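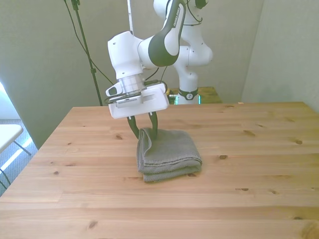

How far has the grant got us?
Further than we hoped: 134 adults have signed up for the beginners' swimming course at Vosa baths, and 77 of them can now swim a full width without stopping.

Progress report to the Karppinen Fund
Adult Beginners' Swimming, second term
Report written by Brândușa Furtunå's successor as course lead, Tamara Sandu

Where we are

I'm so pleased to be writing this one. When I took over the course I was expecting a slow start to the term, and instead we had a waiting list before the posters had gone up. The early evening group filled first, then the late one (mostly shift workers from the Dredeck bakery, who turn up tired and still put in a full session).

Most people who join us are properly frightened of water, so the first lessons are spent standing in the shallow end, blowing bubbles and getting faces wet. Horațiu Cozma has been teaching floating before any kind of stroke this term, and I think it is the best change we've made. People relax so much sooner! Once they trust that the water will hold them up, the kicking comes along nicely.

We lost one week when the boiler at Vosa was being repaired. Those lessons were moved to the end of term and everyone was told by phone. A few people couldn't make the new times and have been offered places in the next course.

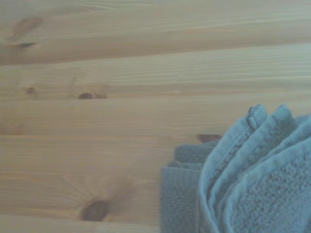
Money

The grant for the term was £4,000. Nearly all of it has gone on pool hire and teachers' pay, as planned. The remainder paid for floats, a second set of pool noodles and printed cards showing each stage of the course. The cards have been a lovely surprise. Learners keep them in their bags and ask to have them signed, and several have gone back over an early stage just because they wanted to feel surer of it.

Pool hire will go up from April. I've asked Vosa for a fixed price for the whole of next term and will send the figure on as soon as I have it in writing.

What learners have told us

We held a tea after the lesson on 18th February and asked people what they'd like more of. Deep water came up again and again, and so did breathing, which plenty of them still find the hardest part of front crawl. 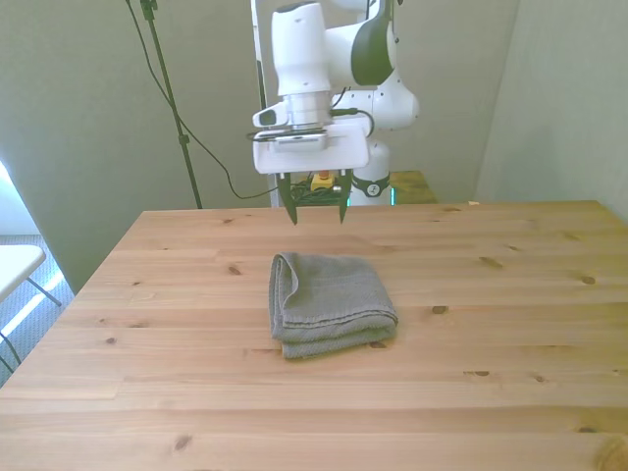 Floarea Lazăr told us she had spent years sitting on the side while her grandchildren swam, and that she went in with them at half-term and stayed in until they were the ones asking to get out. She would like a women's session if we can find the pool time. Pieter Shezi asked for longer lessons, and said the half hour goes by before he has stopped being nervous.

Next term

We'd like to run 2 improvers' groups alongside the beginners, with the first few lessons in the deep end spent on treading water. Horațiu is happy to take both. The women's session depends on Vosa having a free lane, and I'm meeting the pool manager to talk it through.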